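4. Washing small dishes by hand

Read this section before you use the kitchen of the Foltix guest apartment for the first time. It concerns cups, bowls and other small pieces. For pots, see section 6.

1. Switch off the coffee maker and let the carafe cool before you move it.

2. Bring the used cups and bowls to the counter. Keep them away from the front edge.

3. Scrape food remains into the trash. Do not push them into the drain.

4. Close the drain and fill the sink to one third with warm water. Add two pumps of dish soap.

Note – The soap is concentrated. With more than two pumps you will need to rinse every piece twice. 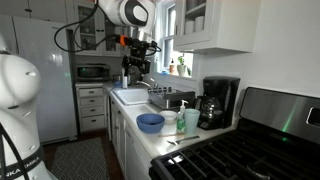
5. Wash the cups first, then the bowls. Change the water when it becomes greasy.

6. Rinse under the faucet and put each piece upright in the dish rack. Leave a small space between the pieces, so the air can pass.

7. After 60 minutes, dry what is still wet with a clean towel and return it to the upper cabinets. Hold the glass door by its frame when you close it.

Caution: The carafe can break if cold water is poured in while it is hot. Wash it last and alone.

Caution: Do not lay wet towels on the toaster oven, also when it is switched off.

If a piece is broken, wrap it in paper and write to Marama McKinnon – she will replace it before the next guest arrives.

Text revised by Gadisa Belay, 10/06/2026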